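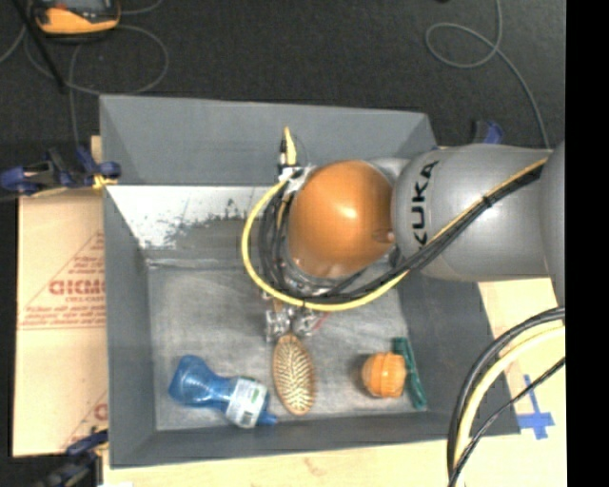

Sipho Mnguni writes that toothpaste brought his yellowed headlamps back like new, and would I please add it to the workshop tips. I will, with a warning. I tried it on an old saloon on a Tuesday evening, and by the next wash the haze had crept back in.

Toothpaste is a mild abrasive. It takes off the top of the dull layer and leaves the plastic bare, so the sun gets to work again. If you want the lamps clear for longer than a weekend, wet-sand them, polish them and put a proper UV coating on top. Mask the paint first. I didn't, once, and paid 295 for the bonnet edge.

Other tips I keep being sent:

Cola on battery terminals. It fizzes and looks busy. Bicarbonate of soda in warm water does the job without leaving everything sticky. Take the negative lead off first and keep the mix away from the vents.

WD-40 on squeaky door seals. Please don't. Use silicone spray on a cloth.

Rice in a sock for misted windows. Mine weighed next to nothing more after a week on the dashboard. Check the carpets for a leak before you raid the larder.

Fuel additives. Anathi Swanepoel swears by a bottle of Zondmont every other tank and says she gets 341 miles where she used to get less. She also changed her tyres that month. I ran two bottles through mine and saw no difference I'd put money on.

Vinegar on tree sap: worked a bit, smelled for days. White spirit on a soft rag was quicker. Rinse it off and wax the patch afterwards.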